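Gurnar Robotics Club - Member Forum
Board: Bin Picking Project > Test Object Set

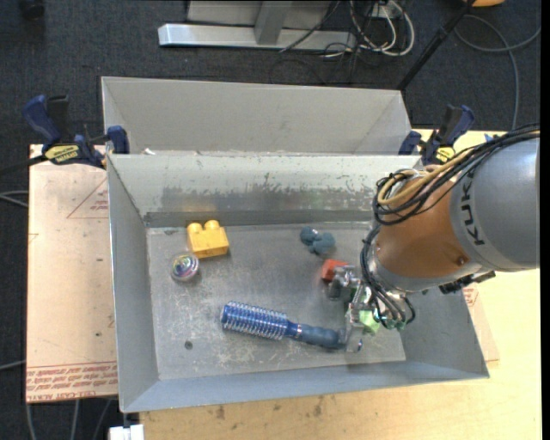 KUKA arm over the front bin, with hairbrush, ball and blocks.

benchlead_gurnar
Posted 26th April
Members are asked to comment on the object set before the Skanora challenge entry is lodged. Team Tastel has completed 172 attempts with the present mix. The hairbrush accounts for the largest share of failed grasps, and the team proposes that it be withdrawn. Replies will be considered when the entry form is finalised.

tastel_vision
The team supports withdrawal. The bristle head and the smooth handle behave as two different objects, and the planner continues to favour the head. The brush also lies across the bin floor and obstructs access to smaller items.

nel_controls
I do not agree. The rules call for household items of mixed shape, and a set consisting of blocks and a ball would tell the assessors very little. The grasp planner should be revised and the brush retained.

tastel_vision
With respect, the planner was revised in January. A further revision would require the 934 labelled grasps to be checked again, and the team has 8 bench sessions remaining.

quietgripper
May I raise the bin itself? The rear wall is reflective below the worn paint, and the yellow block shows up in it faintly. Has the colour segmentation been tested against reflections of that kind? A matte liner would cost very little.

nel_controls
A liner is not permitted under the equipment rules. Masking the walls in software is permitted. Please also confirm that both clamps are checked at the start of each session - the log sheet has no column for it.

benchlead_gurnar
A column will be added. On the brush, both teams are to run 60 further attempts with it in place, using the same starting positions, and post their results to this thread. The object set remains unchanged until then.

tastel_vision
Noted. The team maintains its objection and asks that it be recorded with the entry.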